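Powell Theater Company Names Cast and Dates for "The Beltar Letters"

Sioned Rees to play Anna Fisisetti in new stage drama opening in August

POWELL -- The Powell Theater Company today announced the full production plans for "The Beltar Letters," a new two-act drama that will open its fall season. The lead role of Anna Fisisetti will be played by Sioned Rees, who returns to the Powell stage for the first time since she left the company to work in television.

The play will open in the last week of August at the Ceker Playhouse and will run for six weeks. Evening performances begin at 7:30 p.m. Matinees begin at 2 p.m. Tickets go on sale to members first and to the general public one week later, both through the box office and on the company's website.

"The Beltar Letters" tells the story of a retired court clerk who finds a set of letters in the house she grew up in and starts to question what her family told her about her father. The first act takes place over one evening in the house. The second act moves back 30 years and uses the same cast in different parts. Rees plays Anna in the first act and Anna's mother in the second.

"I read it on a train and missed my stop," said Rees. "I had been looking for a reason to get back on stage, and I had turned down a couple of plays because I didn't think I was right for them. With this one I called back the same night."
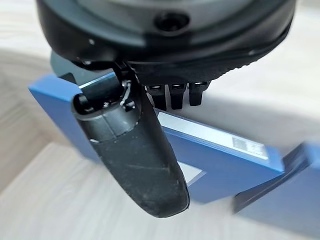
Rees joined the company straight out of drama school and spent four seasons in Powell. She played small parts in her first year and took over a leading role in her second, when another actor left the production two days before opening. She is best known to television viewers as Detective Marian Cole in the crime series "Low Harbor," which ended last year after five seasons. She has also done voice work for audiobooks and radio plays, and she read the company's holiday story for radio two years in a row.

Her most recent screen role was in the family drama "Second Winter," in which she played a school principal. She finished work on that series in the spring and will have no screen commitments during the run in Powell.

The company said that Rees will appear at every performance, including matinees. An understudy has been cast and will rehearse with the full company from the first day.

Rehearsals will be held in Powell over five weeks, with the final week on the playhouse stage. The first three weeks will be given over to the first act. The director has asked for extra time on it because it runs without a scene break, and all of the actors are on stage for most of it. The second act has nine short scenes and several quick costume changes.

The Ceker Playhouse has 400 seats. For this production the company will use the thrust stage, with the audience on three sides. The last production to use that layout was a revival four seasons ago, and the seating plan on the ticketing page has been changed to match. Patrons who normally sit in the side blocks should check the new plan before booking, as some seat numbers have moved.

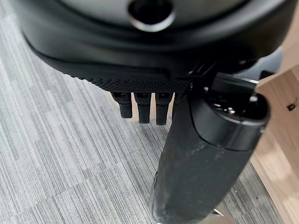 The script went through a long period of development. It was first heard as a reading in the company's New Plays series, at that time under the title "House Papers." The reading ran over three hours and had a cast of 11. The version that will open in August is written for six actors and runs two hours and 10 minutes, including one intermission. The playwright removed a subplot about a neighbor and moved most of its material into the letters themselves, which are read aloud at several points in the play.

"There was a good play in there at the reading, and there was also quite a lot of another play," said the company's artistic director. "We gave it time. The second draft was already much closer, and by the fourth we knew we wanted it to open the season."

The New Plays series received 73 scripts in the year "House Papers" was chosen. The reading was one of four held that year. The series will return in the winter, and writers may send in full-length scripts until the end of the fall run. Scripts must not have had a professional production. Guidelines, including page limits and the format for submission, are posted on the company's website.

Original music for the production will be played live by two musicians, on cello and piano. The score is new and was written during the last round of script changes. The company plans to record it during the run, and details of any release will be announced later.

Rees said the double role was the part of the job she was most nervous about.

"You have 15 minutes to stop being the daughter and start being the mother," she said. "They don't talk alike and they don't sit alike. The audience has just spent an hour with one of them, so they will know right away if I bring her back on with me. I've been reading the second act out loud at home to get it into my ear."

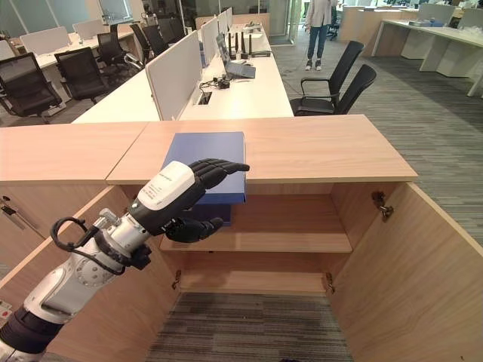 The company will hold two post-show talks with members of the cast, one in the second week of the run and one in the fifth. The talks last 30 minutes and are free to anyone with a ticket for that evening's performance. There will also be one captioned performance and one audio-described performance. A touch tour of the set will be offered before the audio-described performance and must be reserved in advance through the box office.

Student groups may book at a reduced rate for any matinee. The company recommends the play for ages 13 and up. It contains some strong language and a discussion of a death in the family. There are no strobe effects or gunshots.

Season ticket holders do not need to take any action to keep their usual performance date. Their seats will be assigned under the new plan, and they will get a letter or email with their seat numbers before tickets go on sale to the public. Those who would like to exchange their date can do so without a fee up to 24 hours before the performance.

The rest of the fall and winter season will be announced after opening night. The company has confirmed that it will include one comedy and one family production for the holidays. Rees is not currently scheduled to appear in either.

Asked whether she would go back to television after the run, Rees said she had nothing signed.

"There are conversations," she said. "For now I have a very long first act to learn."

About the Powell Theater Company

The Powell Theater Company is a professional, nonprofit theater company that produces five plays each season at the Ceker Playhouse. It also runs the New Plays series, a summer acting course for teenagers, and a touring program for schools. The company has 1596 members, who receive early booking, discounted tickets, and invitations to open rehearsals.

Listing information

Title: "The Beltar Letters"
Venue: Ceker Playhouse, Powell
Opening: last week of August, running six weeks
Evenings: 7:30 p.m.
Matinees: 2 p.m.
Running time: two hours and 10 minutes, including one intermission
Recommended for ages 13 and up

Press notes

Interviews with Sioned Rees are available by phone during the first two weeks of rehearsal and in person after that. Requests should be sent to the company's press desk and should include the name of the outlet, the planned publication date, and the length of time needed. Press tickets for opening night are limited to one pair per outlet. Production photos will be released on the morning after the first preview. Reviews are under embargo until 10 p.m. on opening night.

###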